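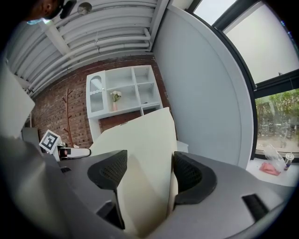 Come teach a robot with us (paid, part time)

Hi, I'm Radka Hodžić, and I run the demonstration room at Dorau. We need 3 more people to show our machines how to do ordinary things, like folding a cloth or putting a can back where it goes. You don't have to write any code. You pick up a hand-held gripper, squeeze, lift, place, and do it again. The camera on the gripper records what you do, and the robot learns from that later on.

Some weeks you'll switch to remote control and steer an arm from a desk, which is slower and (I think) more fun once your hands get used to it!

What a shift is like

You'd do up to 70 short demonstrations, with as many breaks as you want. It does get repetitive, so bring music or a podcast. Kastriot Hoxha sets up the tasks each morning and will walk you through your first ones. Our goal is 2,000 good takes for the Wolby project, and we're well short of that, so there's plenty of work.

Who we'd like to hear from

Anyone over 18 who can stand for a while and hold a light tool at chest height. Left-handed people, please write to us, we have far too few of you. Gamers, cooks and knitters have all done great here.

How to apply

Send a few lines about yourself to the Dorau front desk by 12/15/21, and put "Wolby hands" in the subject. A resume is fine but I won't miss it if you skip it.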